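Re: [plaltia-travel] Getting from Grumevine to Buvar

Yareli Hinojosa wrote:
> Has anyone done Grumevine to Buvar without a car? We have
> 4 days in November and would like to spend 2 of them there.

Hi Yareli,

We did it in 2019. Take bus 14 from the stop outside the post office and change at Frimpong. Buy the return ticket on board and keep it, as the driver going back will ask for it. The last bus leaves Buvar before dark in November, so check the timetable the night before.

We stayed at the guest house by the harbour. Plain rooms, friendly owner, breakfast included. Ask for one at the back.
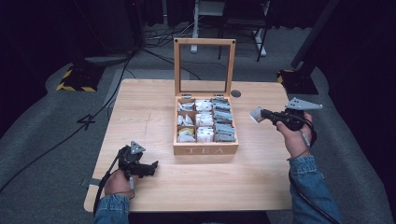
The tea box, lid up

Bring cash for the museum.

Fiorella Negri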